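FOR IMMEDIATE RELEASE

Dutside Robotics Club takes its desk-tidying project to the Vorkness Student Build Challenge this April

DUTSIDE – Hi, I'm the student lead for the Dutside Robotics Club, and I've been handed the job of writing our press release, so please bear with me if it sounds more like a letter. We've got big news! Our team of 17 students has been accepted into the Vorkness Student Build Challenge, in the household tasks category, and we're going in with a project we call Pirnix.

Pirnix is our attempt at teaching a robot arm to tidy a desk. I know that sounds small next to the teams building rovers and drones, but have you looked at a student's desk lately? There are pens, cables, mugs, books of every size, and a mouse that never ends up where you want it. Every one of those things has to be picked up in a different way, and a robot has no idea about any of it until somebody shows it.

So we show it. We use a hand-held gripper with two ribbed finger pads and a camera on it, and we do the tidying ourselves – pick up the mouse, put it back on its pad, slide a book to the side, move on. The recordings go into our training set, and the arm learns from what our hands did. Our goal for the competition is 600 recordings, and everybody in the club takes turns, including the people who joined to do the website and swore they would never touch hardware (they're now some of our best operators).
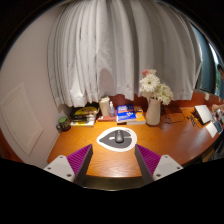 We decided early on that we wouldn't practice on a clean bench with colored blocks. We wanted real desks with real stuff left on them, and that choice has made our lives harder and the project a lot more fun. Flat things are a pain. A phone lying on a tabletop gives the fingers almost nothing to grab, and we spent most of our first month arguing about whether to pinch it by the edges or push it to the side of the desk first. (We went with pushing. I was on the losing side and I've made my peace with it.) Cables are worse, and for this year's entry we've left them out completely. The arm is supposed to work around them, and we'll see how that goes.

The finger pads have been through a few rounds too. Our first ones were smooth and pretty useless on anything shiny, so one group spent a few weekends trying out ridges of different depths, and another worked on how the fingers bolt to their plates so we can swap a pair between sessions without taking the whole gripper apart. If you visit us, ask to try it! It takes a minute to get used to and then it's very hard to put down.

None of this would be happening without Kocabaş, the machine shop down the road, which cut our mounting plates and let us use its back office for meetings when our own room was being painted. We'd also like to thank the families who let us come over and record at their desks.

At the challenge, each team gets 15 minutes with a desk it hasn't seen before and 2 attempts at clearing it. Judges score how many items end up where they belong, and they take points off for anything knocked over. We'll be bringing a spare gripper and a lot of snacks.

Before we leave for Vorkness we're holding an open afternoon at the Dutside clubroom, starting at 3 p.m. Anyone can come, younger students especially, and you don't need to know a thing about programming. Reporters are welcome to record a few tries of their own for the training set.

About the club: Dutside Robotics Club is a student-run group open to all grades. New members can join at any point in the school year, and club tools are free to use during meetings.

Press contact: Student lead, Dutside Robotics Club. Messages can be left at the school's front office.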